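Deposits and Loans of Archival Material: Frequently Asked Questions

Tandico Museum and Library
Last updated 2/28/25

These answers cover the transfer of papers, photographs, maps, and bound volumes to the library, and short-term loans from the library to other institutions. Questions about three-dimensional objects go to the museum registrar. Questions about reading room hours are answered on the visitor page.

Before You Offer Material

What does the library collect?

The library collects unpublished records and printed matter connected with the Tomcombe valley: family papers, business ledgers, surveyors' notebooks, trade catalogs, club minutes, and photographs with known subjects or locations. The earliest business records now held date from 1875. Later material is accepted on the same terms as early material, and there is no minimum age.

What does the library not collect?

Newspapers held elsewhere on microfilm, loose clippings without a source or date, encyclopedias, school textbooks, and photocopies of records held by another repository are normally declined. Framed items are considered only if the frame can be separated from the sheet or if the frame is documented as original to it.

Do I need to sort my papers first?

No. Leave the papers in the order in which you found them. Original order often records how an office or household worked, and it can't be rebuilt once lost. Do not remove letters from envelopes, take apart albums, or write on the backs of photographs. If you know who is shown in a photograph, put the names on a separate sheet and number the sheet to match the sleeve or page.

Should I remove staples, tape, and rubber bands?

Leave staples and tape alone. Rubber bands may be removed if they come away without pulling at the paper. A band that has hardened onto a sheet should stay where it is.

Can I have my papers appraised by the library?

Staff cannot give a dollar value for any item, whether or not it is being offered to the library. An independent appraiser may examine the material here by appointment before the deed of gift is signed. The donor pays the appraiser directly. 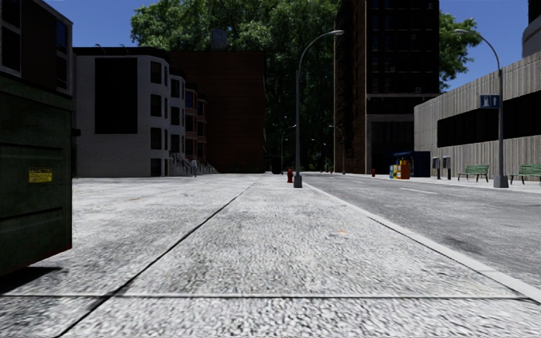 Making a Transfer

How do I start?

Send a short written summary with the following:

Type of material (letters, ledgers, negatives, and so on)
Approximate date span
Quantity, in boxes or in feet of shelf space
Where it has been stored
Any known mold, insect, or water damage
Your name and your relation to the creator of the records

Do not send the material itself with the summary. Boxes that arrive unannounced are logged, held unopened in the quarantine room, and returned at the sender's cost if no agreement is reached.

What is the difference between a gift and a deposit?

A gift transfers ownership to the library by a signed deed. A deposit leaves ownership with you while the library stores the material and makes it available to readers. New deposits are accepted only from organizations, such as churches, clubs, and companies still in operation. Private individuals are asked to make a gift.

A deposit agreement has a fixed term, which is stated on the first page of the form. Either party may end it early with written notice. If a depositor withdraws material that the library has treated or rehoused, the boxes and folders go with it, and the cost of conservation treatment may be charged.

Who owns the copyright?

Copyright is separate from physical ownership. The deed of gift has a section in which a donor may transfer, share, or keep whatever rights he or she holds. A donor can't transfer rights held by others; letters received by a family member usually remain in the copyright of the person who wrote them. If you do not know who holds the rights, mark the box for "unknown" and leave the rest of the section blank.

Can I restrict access?

Reasonable restrictions with an end date are accepted. Permanent restrictions, and restrictions that admit some readers and exclude others, are not. Medical, personnel, and student records are closed under the library's own schedule regardless of the donor's wishes.

How should I pack the boxes?

Use clean cartons no larger than a standard record box. Pack letter-size papers upright and snug but not tight. Lay bound volumes flat or stand them on the spine, never on the fore edge. Roll large maps around the outside of a wide tube instead of pushing them inside a narrow one. Newspaper and foam peanuts should not touch the contents. Glass negatives must stay upright and should not be packed by the donor at all; ask for a visit.

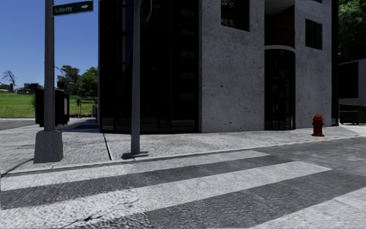
Label each carton on one short end with the surname or organization and a running number. A contents list on the inside of the lid is useful, but a list that names every item is not needed. Tape the lid along the center seam only.

What happens when the boxes arrive?

Each carton is given a temporary number and placed in quarantine, where it is checked for mold and insects. Cartons with active insects are bagged and frozen. Cartons with mold are isolated and may be sent to an outside contractor; the library uses Zulham for this work. Clean cartons move to the processing area.

The accession record is made next. It states the source, the quantity, the terms, and the shelf location. A copy is sent to the donor with the countersigned deed. Please check the spelling of names on it and report errors in writing.

When will readers be able to use the collection?

Collections are processed in an order set by condition, expected use, and size. A single box in good order may be opened to readers soon after accession. A large collection may wait much longer. The Fernandes Lumber Company records, which came in as 253 cartons, were opened in stages as each series was finished, starting with the payroll books. Unprocessed collections can sometimes be used with advance notice if a staff member is free to check the boxes first.

Will you digitize my material?

Digitization is decided separately from acceptance. Photographic negatives on unstable film base have priority, followed by items requested often enough that handling is causing wear. The library does not return originals and keep scans in place of them. Donors may order copies of their own gifts at the base rate.

What happens to items you do not keep?

During processing, staff may find duplicates, blank forms, or items outside the collecting policy. The deed asks you to choose between return and disposal at the library's discretion. If you choose return, you have 2 months from the date of the notice to collect the items.

Loans to Other Institutions

Who may borrow?

Museums, libraries, historical societies, and universities with a secure exhibition space may apply. Loans are not made to individuals or to commercial venues. The borrower must supply a current facility report covering climate control, lighting, fire protection, and security.

What is the timetable?

Requests must be received at least six months before the opening date. No loans leave the building in August, when the stacks are closed for inventory.

What are the display conditions?

Works on paper are shown at low light levels, with ultraviolet filtering on all sources, including daylight. Exact limits for each item are set out in the loan agreement. Open volumes must be supported by a cradle fitted to the opening; the library makes the cradle and charges for it at cost. Pages may be turned only by library staff or by a person named in the agreement.

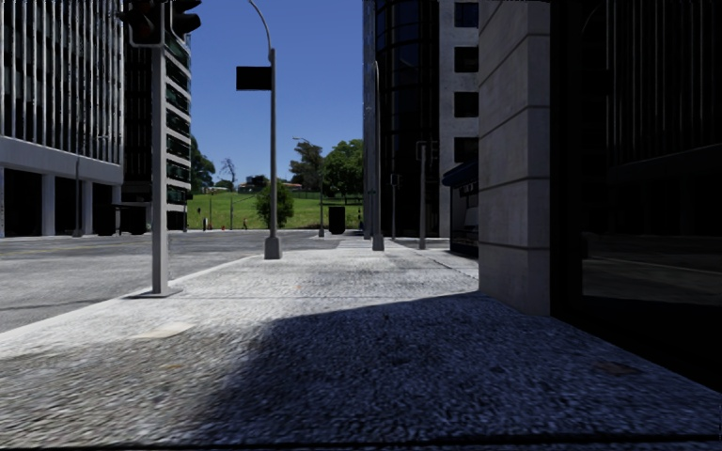 Department of Archives and Special Collections

Who pays for packing, transport, and insurance?

The borrower pays for all three. Coverage must be in force from the time the item leaves its shelf until it is returned there, and a certificate must reach this department before the release date. Packing is done here. Crates remain library property and must be stored indoors, in conditions close to those of the gallery, for the length of the exhibition.

Is a courier required?

A courier is required for bound manuscripts, for any item in a cradle, and for any loan that changes vehicles on the way. The courier watches unpacking, checks the condition report with the borrower's staff, and signs for placement in the case.

Can a loan be extended?

One extension may be granted if the item's light exposure record allows it. Apply in writing before the original end date. Items that have reached their exposure limit are returned to dark storage, and a facsimile can be supplied for the rest of the exhibition.

How should the item be credited?

Use the credit line printed in the loan agreement without changes. Labels, catalogs, and press material should all carry the same wording. Two copies of any printed catalog are due to the library on publication.

How do I contact the department?

Call extension 2487 during office hours, or leave a written request at the library desk. Include the accession number if you have one. It is penciled on the folder tab and appears at the top right of the accession record.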